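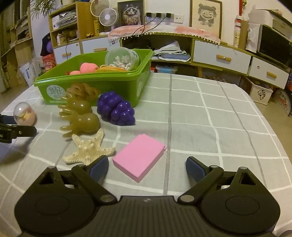
Gripper open over the grid cloth, pink block ahead and starfish to the left.

Minutes of the Nautiyal project catch-up, June 25, 2020

Kanchan Joshi in the chair, me on notes again (sorry, my typing hasn't improved). Ilovdale joined by phone and dropped out twice.

Last time's minutes agreed, apart from my spelling of Jurkemik, now fixed.

1. Where we are with the demonstrations
We have 1,589 recorded and 1,088 left after filtering. Kanchan thought that was a lot to throw away and I rather agree! Most of the losses are tracking drop-outs when the hand turns quickly, so we went through the filter settings line by line. Ilovdale want the rejected ones kept on the server and we said fine.

2. Soft toys versus hard ones
This took up most of the meeting. The policy trained on everything together is happy with blocks and much less happy with anything rubbery, and we argued for ages over whether that's the fingertips or the labels. My money is on the labels. We mark a grasp as begun when the fingers stop closing, and with

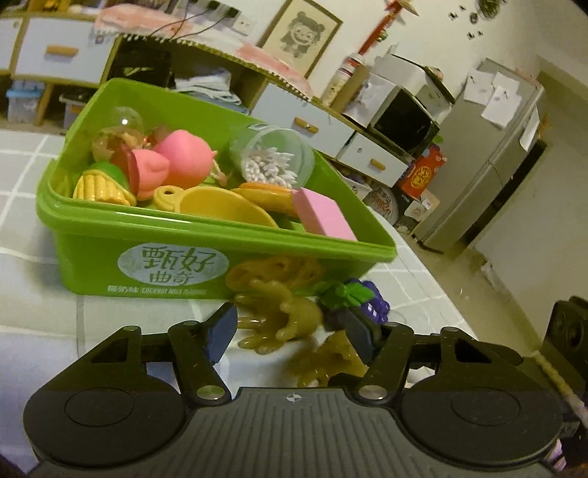
a squashy toy they carry on closing well after first contact, so the mark lands late. Kanchan wants to try marking from first contact and retraining on the same split before we touch the hardware. Agreed, and I'm relabelling a batch of 22 by hand first to see how long it takes.

3. Sirkico comparison
Their baseline now runs on our data, hooray. We'll do 4 seeds each and report all of them, including the ugly ones. 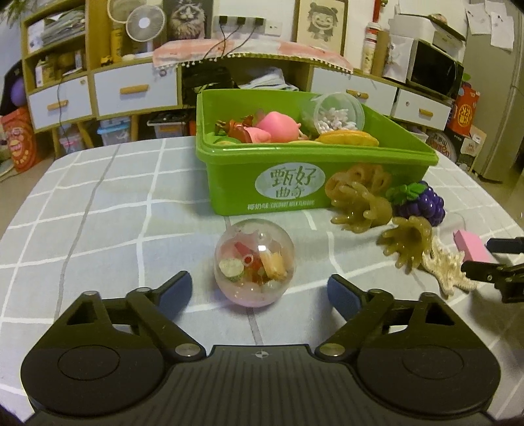
Capsule ball between the fingertips, green crate behind.

4. Write-up
Draft of the method section from me, results table from Kanchan. Ilovdale asked about November for the longer report and we said probably. Wording on "grasp success" still not settled, carried over.

Actions
Me: hand relabelling, method draft
Kanchan: retraining run, seeds, table
Ilovdale: server space for the rejects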